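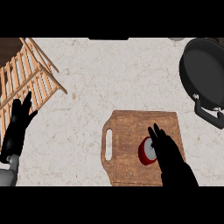

Győző Simon would like to see the fingertip contact numbers before anyone orders hardware. Pass rates by themselves, Simon wrote in reply to the first results, say little about why one hand drops a part and another keeps it, and a simulator will forgive a poor grip if the friction value is set high enough.

The results in question come from Drislow, which has been comparing two multi-fingered hands on simulated kitchen tasks. The Ititz hand and the Zhong hand were each run as a left and right pair, under the same arm controller and with the same camera view from above the counter. A total of 643 trials were logged in January. Three were thrown out after the physics solver failed to converge, leaving 320 for each hand.

The test set has five tasks. Two use one hand only, two need both, and the last asks the right hand to pick up a small cylinder lying on a cutting board while the left hand holds position clear of the dish rack. Object positions were shifted at random within 40 millimetres of their nominal location at the start of each trial. Lighting and surface texture were left alone.

On the one-handed tasks the two hands were almost level. The gap opened up on the cylinder task, where the Zhong hand's narrower fingertips could get under the curved side without first striking the board. The Ititz hand tended to touch down early, and the controller read the contact as a completed grasp. Raising the contact threshold cured most of these false readings but slowed the closing motion.

Drislow also swapped its usual position controller for an impedance controller supplied by Indton. Both hands did better with it on the cylinder. Neither improved on the two-handed tasks, where the usual fault was a forearm meeting the edge of an object outside the camera's view. A second camera at wrist height has been modelled but has not yet been used in a scored run.

Contact forces were recorded at 100 hertz throughout and will be released with the trial logs, which should answer part of Simon's request. The friction settings will be listed as well. Drislow said the same value was used for both hands and was not tuned between runs.

A bench trial with physical hands is planned once the wrist camera runs are scored. It will use the cylinder task only, with the board clamped to the counter.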